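25/06/2020
Grusent team notebook, kitchen task

Back on the pick list for the Gudum round. Changed the close command from 100 to 109 and slowed the last bit of the approach. The rulebook from Kandwood says "household items," which we have read generously enough to include plush. Ketchup is today's problem child. It is soft, it has no flat side worth the name, and it gives under the fingers just enough to make the force reading useless.
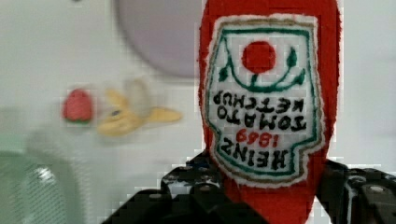 Ketchup between the fingers, wrist view. Label readable if you stand on your head.

Logged 18 tries before lunch, failures included, however embarrassing. Grip low on the bottle for the next batch and compare. Whoever wrote "grab the middle" in the Sethi script, please initial your crimes.
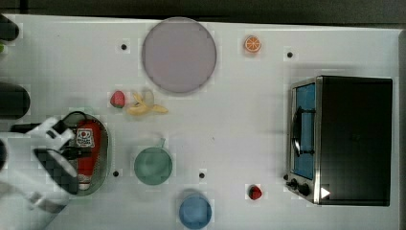
Scoring for the second half is still a mess. The sheet gives 200 points for a clean run and says nothing on what clean means. My vote is that an item has to lie fully inside its target, so ketchup on its side in the oval tray would count — standing it up is for show-offs. We also need names for the two strawberries. "Strawberry" in the task file is ambiguous, and the one by the toaster oven is a much longer reach than the one by the banana.

To do: rename items, recheck wrist camera focus, charge the laptop.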